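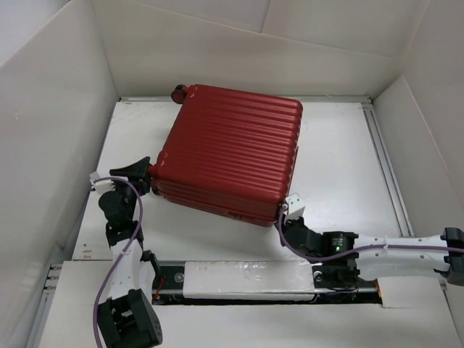 Virnine opens two-arm handling cell to outside customers

Bredville-based Virnine has begun to rent its two-arm handling cell, sold under the name Tonus, to small manufacturers and luggage repair shops. The service started in May and is offered by the week, which means 168 hours of access, day and night.

The cell is a white-walled enclosure with a pair of arms that work on one object from two sides. Customers send their goods to the workshop, and the staff of Virnine prepare the handling program together with them. Hard suitcases are among the first items – their ribbed shells and wheels are difficult to hold with a single gripper, according to the company.

"We do not ask the customer to learn programming," said Vilmos Antal, who leads the service. "They must only tell us how the object should be turned and where it may not be touched."

The first paying customer is Panasiuk, a travel goods repairer, which has booked 5 weeks and will send 100 cases for the trial. Its workshop manager, Eugeniusz Witkowska, said the price is fair for a small firm, but the transport of goods in both directions remains a cost to be considered.

Bookings are made by telephone or at the Virnine centre in Bredville.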